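Drimbridge Evening Kitchen
Work with us / Open positions

Cook and Course Assistant (part-time, evenings)

We are looking for one person to join our small team in Drimbridge from August. The Evening Kitchen is a cooking school for adults. We opened 5 years ago with one course in soups and bread, and now we run classes on most evenings of the week. Our students are people who work in the day and want to learn to cook properly at night. Many of them have never cut an onion in the correct way when they come to us the first time, and this is fine.

The work

You will help the teacher before, during and after the class. Before the class you weigh and prepare the ingredients, put out the boards and knives and check that the ovens are on. During the class you walk between the tables and help the students who are behind. You should be able to show a technique slowly, more than once, and stay friendly when you show it the third time. After the class you clean together with the teacher and write the shopping list for the next evening.

Twice in each term the assistant also cooks the supper for our open evening, when former students come back with their families. We serve up to 50 people then. You choose the menu yourself, within the budget, and you have two full days to prepare. Last spring the menu was a lamb and barley stew with pickled cabbage, and a plum cake which was finished before the speeches.

Hours and place

The position is for 2 or three evenings per week, from 16:30 until 22:00. We make the plan for each term in advance and we try not to change it. In the Christmas holidays and for three weeks in summer the school is closed, and you are paid for one half of this time.

The kitchen is on Arkham Street, on the ground floor, behind the old ropeworks. The bus number 169 stops in front of the door, and the last one goes back to the station at 22:40. There is a place for bicycles in the yard. We have no parking for cars.

What we ask from you

- You have worked in a professional kitchen for at least one year, or you have finished a cookery school.
- You have a valid food hygiene certificate, or you are ready to take the course in your first month (we pay for it).
- You speak English well enough to explain things to a group. An accent is no problem, all of us have one.
- You can lift a full stockpot together with one other person.
- You like to be asked questions.

It is welcome, but not necessary, if you know well one kitchen from outside Europe. Our autumn programme has a course in Indonesian home cooking, taught by Zulkifli Sopacua, and he would be glad of an assistant who has already used a stone mortar for more than five minutes. Experience with fermentation or with pastry is also useful for us. Please write about it in your letter.

What we offer

You will receive the hourly pay of the regional catering agreement, with the evening supplement. Every working evening includes a meal, which we eat together at 17:30 before the students arrive. You can follow any of our courses without paying, if there is a free place. The aprons and the shoes are from us, and they are washed by us also (the aprons, not the shoes).

We would like to keep the person for a long time. Our last assistant stayed for three years and left to open her own small lunch place, Ngau, two streets from us. We still buy her chilli oil.

How to apply

Please send a letter of one page and a short CV to the head of the school, Iñaki Bustamante. In the letter, tell us about one dish you would teach to a beginner, and which mistake the beginner will probably make with it. We do not need a photograph or your date of birth. You can also bring the application on paper to the school office in the afternoon, between 14:00 and 16:00.

We answer to everybody. If we invite you, you will come for a conversation of half an hour and then for one trial evening with a real class. The trial evening is paid like a normal evening. Please tell us before if there is some food you do not touch or taste for reasons of health or religion. It does not change your chances, it helps us to choose the right class for you. 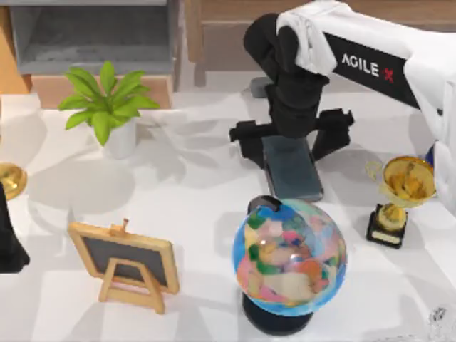

Questions about the hours or the pay can also go to Iñaki, by telephone in the afternoon or by letter to the school office. For the trial evening please bring your own knife if you have one you like, and wear trousers which cover the ankle.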